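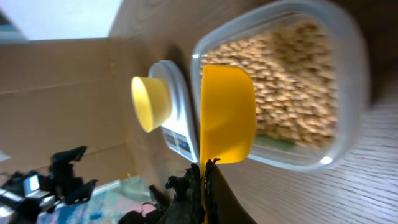 How do you portion dry food by weight without making a mess of the kitchen?

Put the cup on the scale first, zero it, move the food to the cup with a scoop, and stop while you still have a little way to go. Everything else on this page is detail, and most of the detail is about stopping.

I portion dry goods on the first morning of every month. Oats mostly, then barley, sunflower seeds, and whatever Francine Pelletier has talked me into buying by the sack. I used to do it by eye. I was proud of my eye. Then I borrowed a scale and found that my "half cup" of oats varied enough between breakfasts to explain why one batch of granola set like roof tile and the next one could be poured.

What you need

A kitchen scale, flat and digital. It doesn't need to be a good one. It needs a zero button (sometimes marked tare) and a platform large enough that your cup sits on it with a margin all round.

A measuring cup or other small, light vessel. Flat bottom. The lines on the side are of no interest today.

A wide, shallow-ish container to scoop from. If your oats live in a tall jar with a narrow neck, pour them into something wider before you start. I know the jar looks nice on the shelf. You can put them back afterward.

A scoop with a handle long enough to keep your knuckles out of the food. Mine came free with something and has outlived it.

A teaspoon.

Bags or small lidded tubs, a pen, and tape for labels.

Setting up

Clear more table than you think the job deserves. Put the scale on the side of your weaker hand and the big container on the side of your scooping hand, close together. A gap between them is a gap over which oats will travel, and oats in transit have a poor sense of direction.

Check that the scale sits flat. If one foot is parked on a crumb, or on the edge of a placemat, the numbers will wander and you'll blame the oats. Push down on each corner with a finger. If it rocks, move it.

Switch it on with nothing on top and wait for the display to settle. Look at the units. Every scale I've owned has a way of slipping into ounces when handled, and I have portioned an entire bag of barley in what I believed were grams. Those were generous portions.

Now put the cup on and press zero. If you lift the cup off, you'll see a minus number, and when you put it back the display should return to zero. If it doesn't, start again. Do this with each new vessel. Two cups from the same set can differ by more than you'd guess, and cups from different sets aren't even pretending.

Scooping

Go in at a slant, low to one side of the heap, and draw the scoop toward you. Pushing straight down packs the food under the scoop and sends the rest over the rim. Take less than a full load. A heaped scoop looks efficient right up to the moment you tilt it.

Give it one small shake over the container before you move. Whatever was going to fall off falls off where it came from.

Bring the scoop over the cup, with its lip just inside the rim, and tip slowly. Rolled oats don't flow the way rice does. They sit there, and sit there, and then the whole raft goes. Turning the handle a little from side to side as you tip breaks the raft up into something more like a trickle. Keep the scoop from resting on the cup while you do it, or you'll be weighing your arm.

For a small cup, the first scoop may be most of what you need. Check the display before you reach for another. The display takes a moment to catch up, so give it the moment. Most of my early overshoots came from arguing with a number that hadn't finished.

The last few grams

Stop with the scoop while you're still 4 grams short. Pick up the teaspoon. Take a little from the container, hold it over the cup, and tap the handle with one finger. You'll get a few flakes per tap.

If you go over, use the same teaspoon to take some out, with the cup still on the scale, and watch the number come down. Don't lift the cup and shake it over the container. I've watched Bakari Laizer do this for years. He goes from slightly over to badly under in one motion, then scoops to correct it, and he's over again. He considers it part of the method.

How exact you need to be depends on what comes next. For breakfast oats, a gram or 2 either way is nothing and you should go and have your morning. For a bread recipe I'd be a bit fussier. For spices, an ordinary kitchen scale may not be fine enough to notice what you're doing at all.

Worked numbers

The bag of oats I did in January was an odd one, the tail end of a sack from Fashola, the bulk shop in Plimville. It came to 353 grams once I'd zeroed out the container. I wanted 12 portions. That's 29 grams each, with 5 grams left over.

I could have done eleven at 29 and one at 34, and labeled the last one "hungry." Instead the leftover went into the pan with that morning's breakfast, and the labels all say the same thing.

Work the division out before you start and write the target on a piece of tape stuck to the table in front of the scale. You will forget it otherwise. You'll forget it at the seventh portion, with the scoop in the air.

Keeping your place

Set the empty bags out in a line before you begin and move each one to the other side of the table when it's filled. This is more reliable than counting, especially if anybody in your house likes to wander in and ask where the scissors are.

Empty the cup into the bag with one quick turn, then tap the bottom. Put the cup back on the scale and look at the number before you refill it. It should read zero. If it reads 1, there are flakes stuck inside, which on a dry day happens a lot with plastic cups – wipe it out with a dry cloth and carry on. Don't rinse it. A damp cup will hold on to half the next portion out of spite.

Some scales switch themselves off to save the battery, and they like to do it between portions. When yours wakes up, it may take the cup as part of the furniture or it may not. Check the zero. If it dozed off with food already in the cup, empty it back into the container and do that one over. Trying to remember what it said last is how the granola got poured.

Things that go wrong

The number creeps up with nothing touching it. Look for a draft from a window or a fan, a cloth leaning against the platform, or the edge of the big container nudging the scale.

Oats under the platform. Turn the scale off and tip it gently on its side over the sink. If the platform lifts off, lift it. Mine doesn't, and I suspect there is a full breakfast in there by now.

Dust at the bottom of the container. The last few scoops are always finer than the first, and they weigh more for the same volume. You're going by weight, so you needn't care, but they cook to paste. Stir the container before you start if that bothers you. It bothers Francine.

Storing and labels

Write what it is, the weight, and the month. "Oats 29 g Jan" is plenty. Unlabeled barley and unlabeled wheat look the same to a tired person, as visitors to our place in Uscombe have learned.

Squeeze the air out of bags and lay them flat. Tubs can stack. Keep them away from the stove and the onions, and use the older ones first. For anything oily, like seeds, I fill fewer portions and put the rest in the freezer in one lump.

Wash the scoop and let it dry completely before it goes back in the container. Bakari keeps his in a drawer with the batteries. The big container gets a wipe and a dry when it's empty, and a refill whenever somebody is next driving out past Grirkmont, where the barley is cheaper and the parking is worse.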